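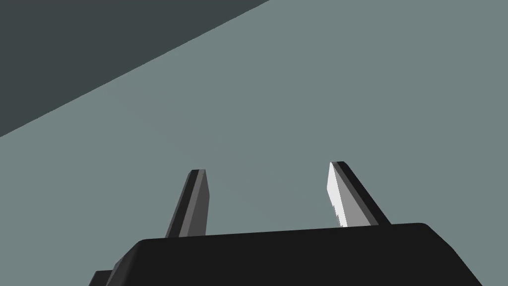
우르네오(Urneo) 그리퍼 키트, 두 달 써 본 후기

2023년 8월 27일

6월에 주문해서 이제야 후기를 올립니다. 공유 작업실 '술로렌트'에서 서랍 여는 팔을 만들고 있고, 거기 달려고 산 게 우르네오의 두 손가락 그리퍼예요. 손가락 모듈, 서보, 제어 보드, 그리고 시뮬레이션용 모델 파일까지 한 상자에 들어 있습니다(파일은 다운로드 코드로 줍니다). 먼저 말해 두자면 저는 이 키트가 정말 마음에 들어요!

조립은 저녁 두 번이면 됐습니다. 나사가 전부 39개인데 규격이 두 가지뿐이라 바닥에 흘려도 짝 찾기가 쉬워요. 설명서 7쪽 그림에서 서보 혼 방향이 뒤집혀 있으니 그것만 조심하세요. 저는 그대로 따라 했다가 손가락이 반대로 벌어져서 처음부터 다시 뜯었습니다. 같이 작업하는 테구 라우 씨는 그림을 안 보고 맞췄는데 한 번에 됐고요…

제일 기대 안 했던 부분이 모델 파일이었는데 지금은 여기에 제일 많은 시간을 씁니다. 압축을 풀고 시뮬레이터에 올리면 그리퍼가 바로 떠요. 관절 한계도 들어 있고 손목 카메라 위치도 잡혀 있어서, 실물 팔이 아직 반쯤 분해된 상태인데도 서랍 앞까지 가는 동작을 집에서 노트북으로 짤 수 있었습니다. 손목 시점으로 보면 화면 아래에 늘 그리퍼 몸통이 깔리고 손가락 두 개가 위로 솟아 있는데, 처음엔 거슬리다가 며칠 지나니 그 손가락 끝이 조준점처럼 느껴지더라고요.

가구 장면은 키트에 없어서 따로 구했어요. 어두운 나뭇결에 손잡이 판을 붙인 서랍장으로 시작했고, 그림자 품질은 최저로 두고 돌립니다. 가장자리가 톱니처럼 깨져도 제 구형 노트북에서는 이게 한계예요. 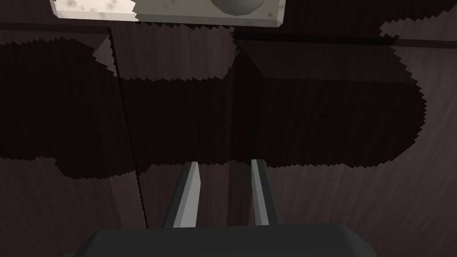 손가락과 집는 힘

손가락은 끝으로 갈수록 가늘어지는 모양이라 좁은 데 넣기 좋습니다. 실물로 작업실 공구함 손잡이부터 잡아 봤는데, 둥근 손잡이는 각도가 조금만 틀어져도 미끄러졌어요. 안쪽 면에 1mm 고무판을 붙이고 나서는 확 나아졌습니다. 고무판이 기본 구성에 있었으면 별 다섯 개 줬을 거예요.

무게 시험도 해 봤습니다. 물병에 물을 조금씩 더 부으면서 들어 올렸는데 800g까지는 흔들림 없이 버텼고, 그 위로는 서보에서 우는 소리가 나서 그만뒀어요. 서랍 하나 당기는 데는 충분하고도 남습니다.

시뮬레이션에서 고생한 것

접근 거리요. 목표 위치를 서랍 앞판 기준으로 잡느냐 손잡이 기준으로 잡느냐에 따라 결과가 완전히 달라집니다. 저는 처음에 좌표계를 잘못 골라서 팔이 엉뚱한 구석을 향하기도 했고, 손목 카메라 화면이 시커먼 면으로 꽉 차서 뭘 보고 있는지도 모르겠는 때도 많았어요.
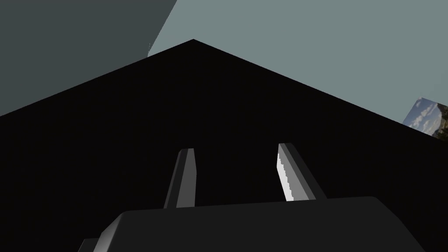
그래서 외부 시점을 하나 더 띄워 놓고 작업하는 걸 강력히 추천합니다. 니콜라 파파도풀로스 씨가 알려 준 방법인데, 창을 둘로 나눠서 왼쪽은 손목, 오른쪽은 방 전체로 두면 길 잃을 일이 훨씬 줄어요. 충돌 표시도 꼭 켜세요. 기본값이 꺼짐이라 저는 일주일 동안 그런 메뉴가 있는 줄도 몰랐습니다.

좌표계를 손잡이 쪽으로 옮긴 다음부터는 진도가 쭉쭉 나갔어요. 시작 자세를 조금씩 바꿔 가며 100번 돌렸더니 74번 성공! 그 전날엔 같은 조건에서 반도 못 열었거든요. 혼자 방에서 박수 쳤습니다. 실패한 경우를 모아 보니 대부분 손가락을 너무 일찍 오므린 게 원인이었어요. 손잡이가 두 손가락 사이에 들어올 때까지 그냥 활짝 벌린 채로 두는 게 낫습니다.

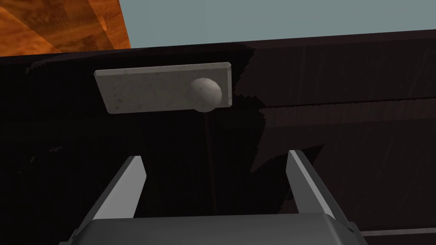
손가락 벌림 폭은 설정 파일에서 숫자 하나로 바꿀 수 있고, 같은 파일을 실물 제어 보드가 그대로 읽습니다. 저는 이게 이 키트의 제일 좋은 점이라고 생각해요. 예전에 쓰던 판두스 제품은 시뮬레이션 값이랑 실물 값을 따로 관리해야 해서, 한쪽만 고쳐 놓고 왜 안 되나 밤새 쳐다보곤 했거든요.

아쉬운 점

케이블이 짧습니다. 팔 안쪽으로 돌려 빼려면 연장선이 필요해요. 서보 팬 소리도 조용한 밤에는 꽤 들립니다. 그리고 한국어 설명서가 없어요. 영어 설명서가 짧고 쉬운 편이라 저는 괜찮았지만 아이와 같이 만들 분은 참고하세요.

다음에는 시나가 보드를 물려서 힘 피드백을 붙여 볼 생각입니다. 샤룰 루멘타 씨가 먼저 해 보고 배선도를 준다고 해서 기다리는 중이에요. 고무판 치수 필요하신 분은 댓글 주세요, 도면 파일 드릴게요.

별점 4.5 / 5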